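DIY Mixing > Flavor Concentrates > Steeping & Storage

Costside tobacco concentrate going flat after a few weeks?

lurer_dan
I picked up two bottles of the Costside dry tobacco in October and mixed both at 11 percent in a 70 VG base. First week it was great, nutty and a bit sweet. Now it tastes like warm cardboard. Same bottle, same base, kept in a drawer. Anyone else had this, or did I get an old batch?

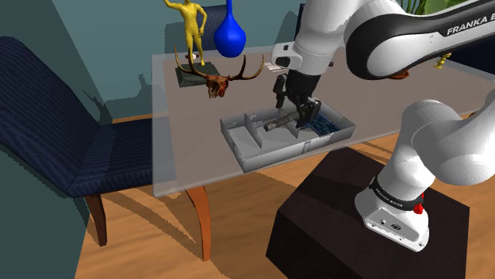
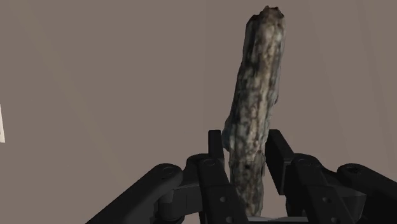
Grolgate
11 percent is too high for that one. It's a strong concentrate and it mutes itself when you overdo it. Try 4 or 5 and let it sit two weeks.

lurer_dan
The bottle label says 8 to 12, so I went by that.

Emilian Costache
I don't think it's the percentage. I run it at 10 and mine holds up fine for two months. What nicotine are you using and how old is it? Old nic goes peppery first and then kills the top notes. If it has gone darker than when you bought it, mix a small batch without any and compare.

osman_mixes
Agree with Emilian on testing a zero nic batch. Disagree that 10 is fine. I had it at 10 and it gunked up a coil in 2 days.

Emilian Costache
Coil gunk is sweetener. It has nothing to do with whether the flavor fades.

osman_mixes
Didn't say it did. I said 10 was too much for me.

Grolgate
Could also be your taste buds. If you've had the same juice all day for a month you stop picking it up. Switch to a plain menthol for a couple of days and go back.

lurer_dan
My brother tried it cold and said cardboard too, so I doubt it's me. The nic is from a liter I bought last year and it lives in the kitchen cupboard. It does look more yellow than it did.

Emilian Costache
There you go. Get it into the freezer in small glass bottles, filled to the neck. Cupboard storage is fine for a few weeks, not a year.

mod_Osman
Reminder to label anything that goes in a freezer and keep it locked away from kids and pets. The storage sticky has 4,000 views and still nobody reads it.

lurer_dan
Mixed 10 ml with no nic last night at 6 percent. Tastes like the first week again, a bit weaker. I'll try 8 next and order fresh nic.

Grolgate
Told you 11 was too high.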